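Demonstration visits: single-arm kitchen counter cell

Draltholm runs demonstration visits for its single-arm kitchen counter cell at the Butness showroom. A visit lasts a morning or an afternoon and is meant for people who are thinking of buying or hiring the cell and want to see how it copes with ordinary household objects. You can also book one if you already own an older arm and want to compare.

The cell is one robot arm with a two-finger gripper, bolted to a bench beside a worktop. It is sold with the controller, the simulator licence and a starter set of tasks. The gripper can be swapped in a few minutes, and we keep two other types in the showroom for anyone who asks.

What happens on the day

We start in the simulator. The task list is loaded on the big screen and you watch the arm work through short jobs on a rendered kitchen counter: picking up a small item near the wall, moving it to a new spot, going back for the next one. The layout of the counter changes between runs. Objects are moved, swapped or turned on their side, and the starting position of the arm stays the same. Each visitor gets a turn at choosing the task and typing in the instruction.

After that we move to the physical bench and run a shorter list of the same jobs. The simulator runs faster than the bench, so expect this part to feel slow. Please bring a few objects of your own if you can. Anything that fits in one hand is suitable, as long as it weighs less than 930 grams and has no sharp edges. Soft items are welcome and usually make for the most useful conversation.

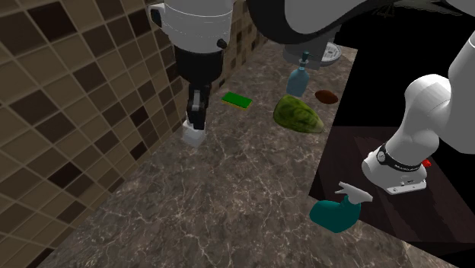
Failed grasps are left in. We do not restart a run when something slips or rolls, and the log is shown on screen at the end so that you can see which attempts went wrong and at what point. Visitors from Gunawan, who came in January with a box of their own packaging samples, asked to take the log away with them, and we now offer this to everyone. It is a plain text file and opens in any spreadsheet.

The last half hour is for questions. Someone from the software side and someone from the workshop will both be there. If you have a particular task in mind, send us a short note beforehand and we will try to have it set up in the simulator when you arrive. We can usually manage this with a week's notice. New objects take longer, as they have to be modelled first.

What is included in the price of the cell

The arm, base plate, controller and cabling. One two-finger gripper. A simulator licence for 2 machines. The starter task set, with counter, sink and shelf layouts. Delivery and a day of setting up. The bench itself is not included, but drawings are supplied and most customers have one made locally. Ternbridge can supply a ready-made bench to the same drawings and will quote separately.

Booking

Groups are limited to 20 people. Larger parties can be split over the morning and the afternoon. There is no charge for the visit, and parking is at the rear of the building. The showroom is on the ground floor with level access from the car park.

Hire customers pay a deposit of £2,000, refunded when the cell comes back complete. The deposit is also taken off the price if you decide to buy during the hire period.

To book, use the enquiry form and choose "Butness demonstration" from the list. Tell us how many are coming, whether you will be bringing objects, and whether you want the simulator part only. The simulator part can be run at your own premises if you have a room with a large screen.

Page last updated June 19, 2018

Related items
Two-finger gripper, spare fingertips
Base plate and bench drawings
Simulator licence, additional machine
Starter task set: sink and shelf layouts
Counter cell, short-term hire
Ternbridge ready-made bench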